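Ticket 1427: la pinza suelta la fruta al levantarla
Abierto por Wayne Gosling, Jun 15, 2024
Estado: en curso

¡Hola! Sigo peleándome con el montaje Zadance de casa. Con la mandarina me va bastante bien, la agarro centrada entre las almohadillas azules y tan contento. 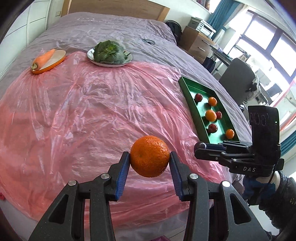

Paso 2. Apretar menos
Bajé el límite de cierre a 2.000 (venía en el máximo) y repetí con la bandeja verde, naranjas y manzanas. La naranja, estupenda; la manzana se me escurre alrededor de 10 veces por tanda, ¡qué desesperación! Ya repasé los tornillos de los brazos y nada.
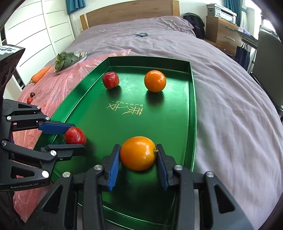
Carol Wragg: Prueba a cerrar más despacio antes de tocar la fuerza. En mi Nalline lo dejé en 14 y mejoró mucho. ¿Qué versión del firmware tienes?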